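Gripper upkeep, March 2026

The fingers on the Storncombe cell had started closing unevenly, so I stripped the gripper and cleaned the slides. Both mounting screws went back with fresh threadlock. Travel is now set to 153 in the config – it was 155.

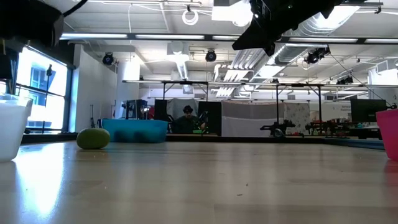 How often do the slides need grease?
Every 300 hours of running, or sooner if the fingers begin to stick.

I re-taught the home position afterwards and saved the old file. The cable clip is next, probably in May.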